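Workshop Tips: Sharing the Bench With a Robot Arm

I've worked in the repair and assembly shop at Wiltadach long enough to remember when the most automated thing in the building was the coffee maker. Now we have two arms on the line, and a lot of my old bench habits had to change. People at our Prirnden shop keep asking me what to do before theirs get switched on, so I've put my tips on one page (and yes, most of them work fine in a home garage too).

Clear the bench the night before

The arm doesn't care that you were going to put that rag away later. We do a full wipe-down at 4:30 in the afternoon - damp microfiber first, then a dry one - and everything that isn't bolted down goes on the pegboard. I used to leave my tape measure wherever I finished with it. I've been cured of that!

Paint your outlines

Get a paint marker and trace around every tool and bin that has a regular home. Ours took one slow morning in June and two markers. The person on early shift can see at a glance what's missing, and you stop having those grumpy little talks about who had the 10 mm socket last.

Keep the hand jobs you're good at

This was the big one for me. The arms do the picking and placing, 588 small housings on a good shift, and for the first month I had no idea what to do with myself. Then I noticed that the burrs, the cross-threaded screws and the odd-sounding bearings were all still coming to me. So I set up a proper finishing corner with a good lamp, a magnifier on a swing arm and a rubber mat so nothing rolls. My wrists feel much better than they did back when I was doing every housing by hand, and I get to do the fussy stuff I always liked.

Try it on screen first

Before we change a routine, we run it in the simulator. I dragged my feet on this (I'm not a computer person) but it's really just a dry run with nothing to break. Start as plain as you can, with the fingers open and nothing to grab, and get used to that view before you load any parts.
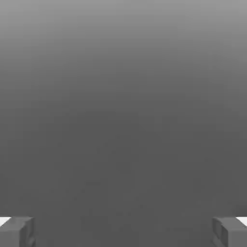 Simulator view, gripper open and nothing between the fingers.

Once you're comfortable, add one part, then a second. If you add a whole tray at once and something goes wrong, you'll spend your lunch hour hunting for which piece caused it. Ask me how I know.

Write it down on paper

We keep a spiral notebook on a string by each station. Time, what stopped, what you did. Pencil works better than pen around oil. Ours is up to page 43 and it has saved us more phone calls than any manual, and the night crew reads it with their sandwiches.

Little things that help

Cut up an old yoga mat for drawer liners. It grips better than the stuff from the store.

Put a strip of bright tape on the floor where the arm's reach ends, and replace it when the edges curl.

Store spare finger pads in a muffin tin with a lid, one pair to a cup.

Take your breaks away from the line. It's easy to stand there watching the thing go back and forth, and then your ten minutes are gone and you haven't even sat down.

If you're new and feeling jumpy about the whole business, ask to shadow somebody for a week. I still miss the chatter from when there were more of us along one bench, so we moved the radio and the kettle over to the finishing corner, and most mornings there's a little crowd there by ten.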